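Dye shed notebook, 30/03/2020

Right, back at it properly. The January batch has finally been rinsed, dried and sorted, so this is mostly me writing down what I did before it all turns to soup in my head.

The big job was the weld. I had 600 g of dried tops from the Didby plot and used 504 g in the first pot, simmered low for an hour with a good spoon of chalk in the water. Smelt like boiled cabbage in a gym bag, as usual. I kept the lid on and the door open and it was still in my hair at bedtime. The yellow is lovely though, really sharp on the alum skeins and a bit greener on the ones that went in with no chalk. I prefer the greener one, I think, but I know I'm on my own there and the chalk version is what goes on the shade card.

The 96 g left over went back in the paper sack on the top shelf. Please don't use it for testing mordants, I want it for overdyeing the indigo blanks.

Madder next. Two pots side by side, one with Grerkham tap water and one with rainwater from the butt. Same wool, same weight of root, same jar of alum. The tap water pot came out a proper brick red and the rainwater one is more of an orange, quite soft, like the inside of a melon. Our tap water is hard as nails so I'd expected some difference, but not this much! I pulled the first skein from each at an hour and left the second in overnight with the heat off. Overnight is deeper in both pots but duller in the rainwater. Will do it again with a pinch of chalk in the rainwater and see if it catches up.

Thermometer note: the long one reads high. I checked it against the jam one in a pan of water and they disagreed the whole way up. Jam one wins. So anything in this book from January where I've said the madder was kept at sixty, take it with a pinch of salt, it was probably cooler than that, and maybe that explains the nice clear reds we got then and couldn't get again. Annoying, but useful.

The Wattimena yarn (the two-ply, cream, bit of a halo) takes colour faster than the Kondwood stuff. It grabs it. I had streaks on one skein where I'd tied it too tight, and the ties were only cotton string in a figure of eight, so looser next time and four ties instead of three. Kondwood is slower but so even you could weep. If we're doing pale shades I'd go Kondwood every time. Pinks especially, where any streak shows up from across the room.

And pinks are what I've got to sort out next. The idea for the spring set is a run of five from nearly white up to a dusty rose, and I've been going round and round on how pale the palest should be. Blossom pink, in other words, with a darkish brown to go alongside it for the twigs. 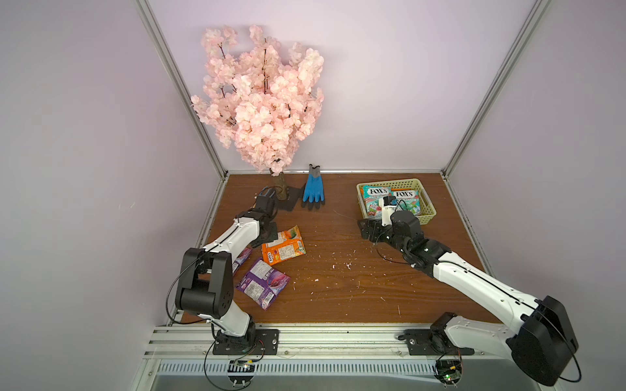
Pink blossom on dark branches. The pale end of the run wants to be close to this.

My first go at it was with the exhaust madder, third dip, and it came out salmon. Not awful, just too warm. Cochineal is the obvious answer and I have a small jar, but it's dear and I don't want to open it until I've got the mordanting dead even. Plan is a very weak bath, a tiny amount of ground bug in a lot of water, with the skeins in cold and brought up slowly. I'll try a drop of vinegar in one and leave the other alone. Last time vinegar pushed it towards coral, so I'm not hopeful, but I'd like it in the book with a snippet taped next to it.

For the brown I've got walnut hulls soaking in the lidded bucket by the step. They've been in since January and they are revolting. Strain through the old net curtain, twice, and do it outside. A short dip might give a greyish brown, a long one will go nearly black if I add iron, and I'd rather have it somewhere in the middle. Iron makes the Wattimena a bit harsh to the touch so I'll use the Kondwood again and go easy.

Stock, while I'm at it. The tub of alum weighs 2,101 g including the tub, and the tub on its own is 310 g, so 1,791 g of the actual stuff. Plenty for the pinks and a good chunk of the summer greens. Cream of tartar is nearly out. Chalk fine. Rubber bands have perished, all of them, bin the bag.

Other bits:
The second ring on the hotplate trips if the kettle is on as well. Tea first, then dye.
Labels written in the green pen have washed off again. Pencil on the Tyvek strips is still the only thing that lasts.
Lightfastness cards are taped up in the south window, half of each one covered with foil. Leave them be until the end of May, even if they look scruffy.
The big steel pan has a pinhole near the handle. Fine for rinsing if you don't fill it right up.

Next session: mordant ten Kondwood skeins, weak cochineal on two, strain the walnut if it isn't raining.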